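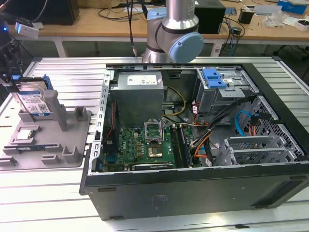 Desktop tower open on the bench, with the drive, processor and memory module in the tray.

Workshop tips: sharing a bench with the arm
Stistetti repair shop, Jimulholm

We put the first arm on the desktop line in November. The parts work moved over to it, and the people on that bench now do more setup, checking and cable work than before. A few things we have picked up:

Lay the tower on its side with the panel off before you call the arm over.
Give each part its own pocket in the tray. Memory and processors go back in the same pocket every time.
Tuck power leads away from the socket. Loose wires stop a job more often than bad parts do.
Check that the socket frame is up before a processor goes in.
Keep your hands off the platform while the arm is moving. Press pause first, even for a dropped screw.
Write down every stop in the bench log. The evening shift reads it.
Swap places every 30 minutes. Watching gets tiring faster than doing.

Spare trays are on the Andrade shelf, bin 6.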